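Sweatshirt folding thread, as promised to everyone who yelled at me under the drawer post. Get comfortable, I have opinions!

1/ So the problem. Sweatshirts are too thick for the folding methods people do with T-shirts. You make the cute little rectangle, you stand it up in the drawer, you close the drawer, and the drawer does not close. Mine didn't close from last October until I finally gave in and redid the whole thing.

2/ Step one for me is picking a surface. I fold on the bed with the bamboo mat still on it, the summer one with the skinny slats. A soft bed swallows the fabric and you end up folding the blanket along with it (I have folded a pillowcase into a hoodie. It was missing for a month). The mat gives you something firm and flat to push against and the slats are lovely straight lines to line a hem up with.

3/ Darks first. I fold all the black stuff before I touch anything pale, then wipe my hands and the mat. Black fleece sheds like a dog and white fleece collects it. Ask me how my cream hoodie is doing.

4/ Folded things go along the right edge of the mat and stay there until I'm completely done. No running to the closet after each one! That's how you end up standing in the hallway reading the back of a shampoo bottle.
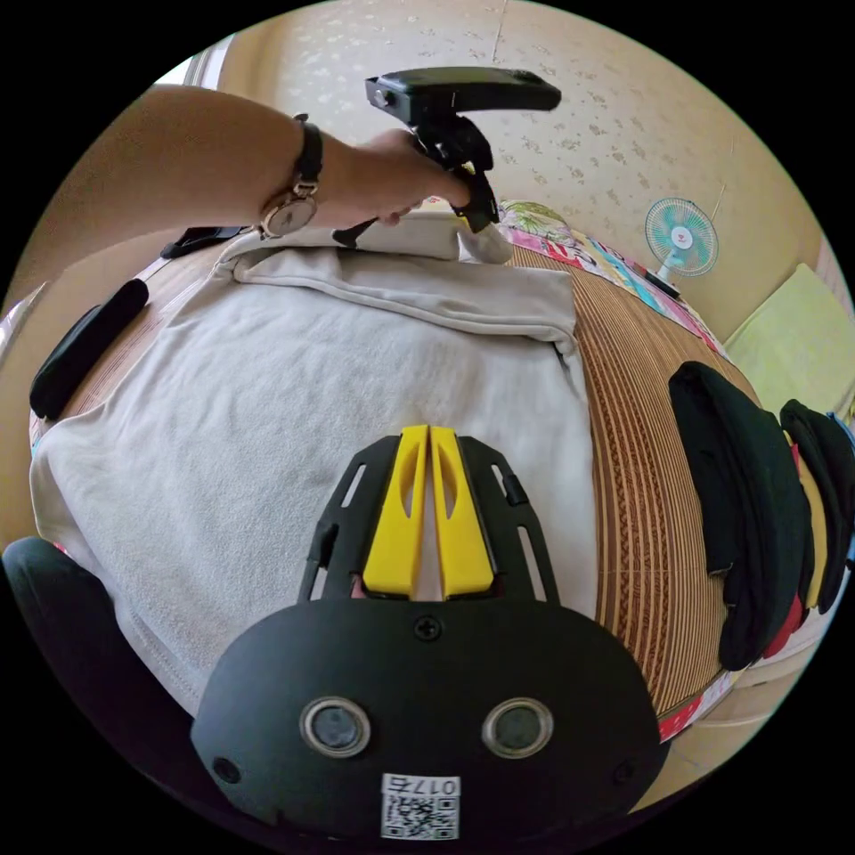
5/ Back to the hoodie vs crew neck question, which I got 300 replies on and I still stand by my answer. Crew necks fold in thirds, hoodies fold in half and then you tuck the hood in. If you try thirds on a hoodie the hood ends up as a lump in the middle, and everything you stack on top slides off toward the wall.

6/ My friend Jolán does hers in half every time, no matter what the thing is, and her shelves look great, so take my rules with a grain of salt. She also has shelves. I have a drawer from Drastcombe that came with one runner slightly bent, and we've learned to live with each other.

7/ Someone asked what to do about shoulder creases. Shake first. Hold it by the shoulders and give it two good snaps, like you're mad at it, then lay it down. If you lay it down straight from the basket you're folding yesterday's wrinkles in and they will be there in November.
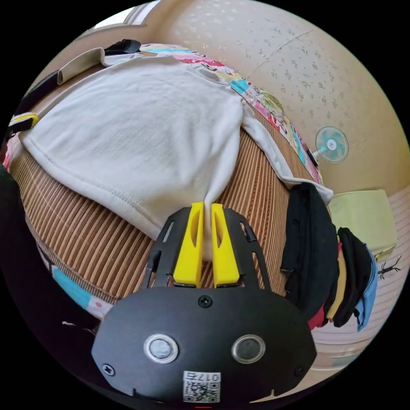

8/ The step everyone skips is the pulling around, and it's the one that does the most. Get the sweatshirt down any old way and then fix it from there, a pinch in the middle of the fabric and a tug, then somewhere else, then the hems. When a big white one is lying half across the mat with a sleeve shooting off toward the clothes pile, you haven't failed, you're at the beginning. I used to get to that point, sigh, and roll it into a ball. Please don't roll it into a ball – fleece remembers.

9/ Temperature matters more than you'd think. It was 78 in my room in July and folding fleece in that is a punishment, I had a fan going and still took breaks. I do winter stuff first thing in the morning now, before 8, with coffee on the windowsill and NOT on the bed. Learned that one with the cream hoodie too.

10/ Okay, face up or face down? Most folding videos say face down. I start face up. I want to see the neckline while I'm straightening, and I want to find the toothpaste spots before it goes away for the season. Then flip it once it's smooth and do the sleeves.

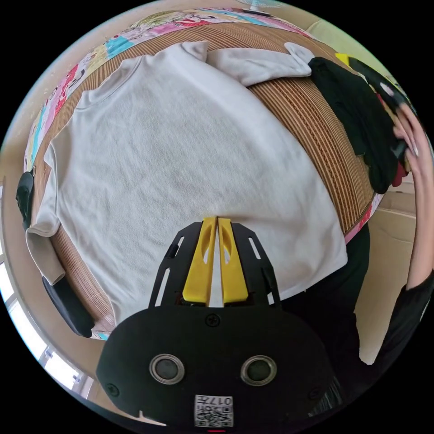
White crew neck, face up on the mat, cuff turned over at the top. The darks are on the right.

11/ Sleeves! Fold each one straight across the back, then down along the side so the cuff points at the hem. If the cuff sticks out past the bottom just double it back on itself. I saw someone do a zigzag thing with the sleeves and it looked fantastic for as long as it took her to pick it up.

12/ After sleeves it's thirds from the bottom, and press the air out with your forearm between each fold. Forearm, not palm! Your palm makes a dent. Then it goes in the drawer with the fold facing up and the open side down.

13/ Bags: I've been using the flat cotton ones from Evel for the really bulky stuff, 2 sweatshirts to a bag. Vacuum bags are great for comforters, but my fleece came out of one looking like it had been ironed by a truck. The Bakos ones with the zipper are fine too, the zipper is just loud.

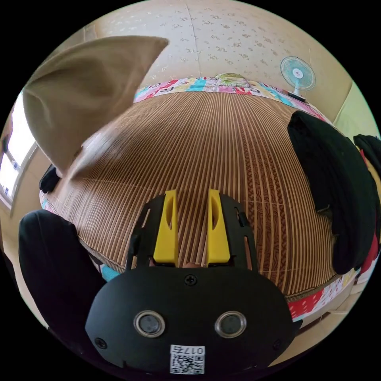
Nusrat Dogar
Small-space columnist, Stulolico

14/ A few of you wanted to know about the mat and the quilt under it. The mat is the light and dark striped kind, nothing fancy. I shake it out before folding and run a barely damp cloth along the slats, always in the direction they go. Across them you just push lint into the gaps. Let it dry all the way before anything white goes near it.

15/ The quilt is patchwork, all little printed squares, pink and turquoise and red and yellow, and I leave the border poking out around the mat. I like looking at it while I do chores. One reader wrote to say her family has a patchwork from 1872 and it's still on a bed, which made me feel a lot better about washing mine on a normal cycle.

16/ Socks are a separate thread. I don't have the strength today. If you've got a hoodie with one of those giant double-layer hoods, send me a picture of it flat and I'll tell you what I'd do with it!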